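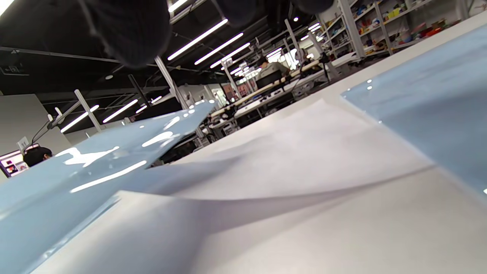 White paper and light blue plastic on a white worktop. Thin, shiny materials like these are hard for a robot to handle.

How Does a Workshop Plan What to Buy for a Robot?

A robot arm is only one line on a shopping list. Before a workshop orders one, it writes a plan called an equipment budget. A budget shows what is needed, how many, and what each thing costs.

Step 1: Name the job
The plan starts with a task, such as sorting paper into folders. Paper bends. Plastic slides and reflects light, which can confuse a camera. The task decides which gripper to buy. A gripper is the part that does the work of fingers.

Step 2: List the small things
At the Comow workshop in Ustirness, the list for one sorting station has 14 lines. Only 7 of them are machines. The others are tables, power strips, cables, carts, shelves, paper and folders. Folders wear out, so the plan includes spares.

Step 3: Plan for teaching
Many robots learn from people. A person does the task while sensors record how the hands move. The sensors and controllers need their own lines in the budget, and so do the hours people spend using them.
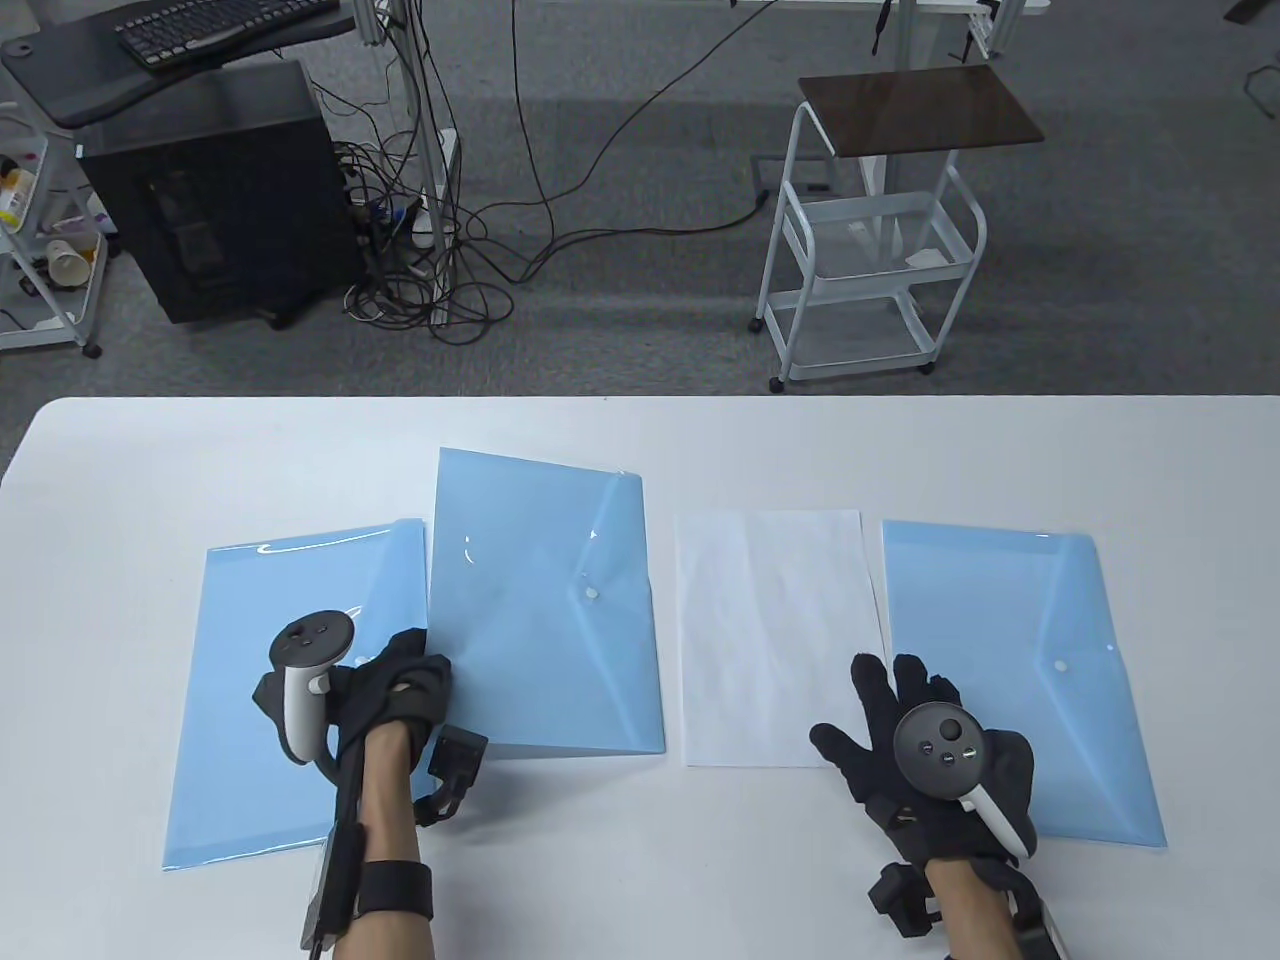
Gloved hands with two controllers, over blue folders and a sheet of paper. Each controller is a separate item to plan for.

Step 4: Add it up
Comow compared two grippers. The Rattanakul gripper costs $700. The Flokura gripper costs $408. The difference is $292. The cheaper one has wider fingertips and cannot lift a single sheet, so it does not fit this job. It stays on the list for moving boxes.

Step 5: Choose a date
Parts can take months to arrive. Comow will order in November and leave space on the bench until then.

Words to know
Budget: a plan for spending money.
Gripper: the part of a robot that holds things.
Sensor: a part that measures something, such as movement or light.
Spare: an extra one, kept for later.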